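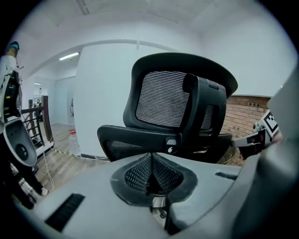

Hand-held gripper at the office chair, with a second gripper standing to the left.

Call for participants: hand-held gripper comparison

Wesov is looking for 20 participants to try 2 hand-held grippers, the Jidton and the Rokach, on ordinary furniture. The study compares grip force, finger travel and marker tracking when each tool is used by people with no training on it.

Each participant completes 100 short trials, split evenly between the grippers. Tasks include turning a chair by its backrest, gripping an armrest and releasing on a signal. Video and finger position are logged throughout – faces and voices are removed before analysis.
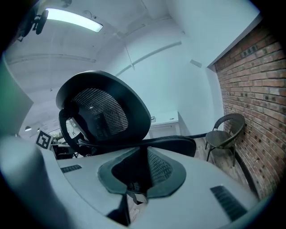 View from the gripper toward the headrest of the chair, brick wall at right.

Requirements
Age 18 or over
Full use of both hands and wrists
Able to stand for the length of a session, with breaks
Flat, closed shoes

Experience with robots is not needed. People who have worked on either gripper cannot take part. Left-handed applicants are welcome – both tools can be held in either hand.

Sessions are held at the Ojeda site. Travel costs are refunded against receipts, and participants may stop at any time.

To apply, write to Graciela Troncoso, study lead, at the Ojeda site by 29th June. State your dominant hand, your height and the times of day you are available.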